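Two weeks with the Ovico arm kit, quick notes before I forget it all

Right, quick one tonight because I've got to be up early and I said I'd get this written before the end of March. Ovico desktop arm, the two finger version with the wrist camera. £519 for the kit, plus delivery, plus the table clamp which is extra for some reason. Grumble. Bench work so far:
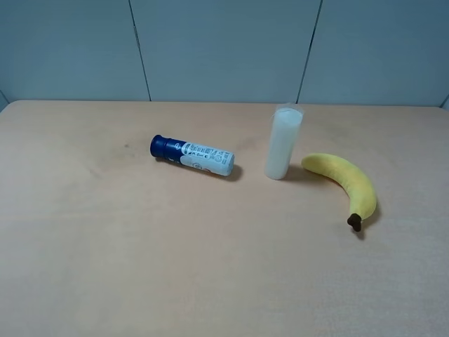
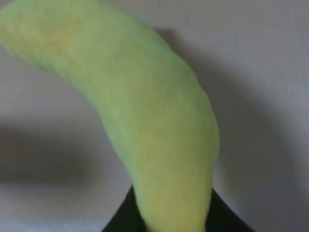
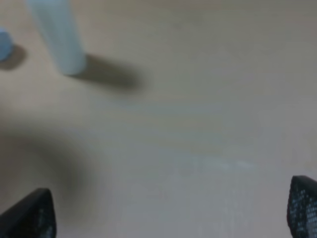
Can it pick up soft things without squashing them?

It can if you turn the grip force down first, as the default setting is far too strong for anything with stuffing in it. There's a slider in the app, goes from 1 to 30. I've settled on 3 for soft stuff and leave it higher for anything with a hard shell.

OK so. The box. Came well packed, arm in one piece, gripper in its own bag, a fold-out sheet that was clearly written for the previous model (the power socket is in a different place to the drawing). Screws all there plus spares, which I'll never find again. Assembly took me one evening with tea breaks. If you've ever put flat pack furniture together you'll manage. The only fiddly bit is the cable that runs down the inside of the forearm, it has to go through before you do up the elbow, and the sheet tells you this on the page AFTER the elbow. I had to undo the lot. Do the cable first!

Software. Hmm. The app is called Flallero and it's a seperate download, seperate account, separate password rules. Installed fine on the laptop, wouldn't on my old desktop at all, just a grey window. Support answered the next afternoon and told me to update the graphics driver. Did that, still grey. Gave up, using the laptop.

Once you're in though, it's good. You move the arm by hand, press record, move it again, press stop, and it plays the thing back. Nothing to type. There's a proper scripting side too but I've only poked at it. The recording bit is what I'd buy it for. You can trim the start and end of a recording, slow it down, and join two together, although joining makes the arm do a funny little hop in the middle where one stops and the next starts. They say a fix is coming. We'll see.

Wrist camera. Sold as one of the main features so I'll be fussy about it. Focus is fixed and I find the picture on the soft side, fine for lining things up but don't expect to read a label through it. Also anything you're holding gets in the way of what you're trying to look at. I've got into the habit of backing the arm off and having another look before I go down. Slower but fewer knocks.

Noise. Quieter than I feared. A whine when it's lifting and a click when the fingers open. I've had it going at 11 at night and had no complaints from upstairs.

Gripper. Fingers are the better part of the kit I think. They open wide and they shut square. Spare pads are sold in a pack of 2 and I'd order one with the kit, seeing as delivery is the same price whether you buy one thing or ten. Rounded things lying down are the hardest, they want to roll off as the fingers come in. Go in across the middle and slowly. Tall thin things want to be gripped low. I knocked so many over in the first few days that I stopped picking them up straight away and just did them all at the end.

Lighting matters more than I thought it would. With the desk lamp on one side I got big shadows and the app's "find object" button kept going for the shadow instead of the object. Soft light all over is much better. I've moved the lamp so it points at the ceiling and the button has been behaving since. Mostly.

Things I don't like, in no order:

Power brick is enormous and the lead is too short.

Emergency stop is a button in the app. I want a real one on the base. They sell one. It's extra. Should be in the box, end of.

Arm drops when you cut the power. Not fast, but it drops. Park it first.

The account thing. Let me use what I bought without logging in please.

I did look at the Kastton one before buying. Cheaper, looks nicer, but no camera and you have to send off for the gripper on its own, so by the time you've added it all up there isn't much in it. The shop, Wattanapong, had both and let me have a go on each, which decided it for me really. The Kastton felt loose at the wrist, a bit of wobble when it stopped. Could have been a tired display model to be fair. They also do a set-up service where they build it and calibrate it for you. I didn't bother. If you hate fiddly cables it might be worth asking what they charge.

Calibration, forgot to say. You do it once when you build it and again whenever you move the base. I moved the base without thinking and spent a whole evening wondering why every grab was landing short. It was the calibration. Takes no time at all, the arm just goes and touches the corners of the printed card. Keep the card flat, mine had got a curl in it and I had to sit a mug on it overnight.

Would I buy it again, yes, with the stop button. Would I buy it for a child, no, or not without sitting next to them the whole time.

Next job is getting it to sort by shape, which the manual says is "simple". I'll write that up once I've got something that works more often than it doesnt. If you've got the Flallero app going on an older desktop then please leave a comment and tell me how, I've run out of ideas and the laptop is needed back for work.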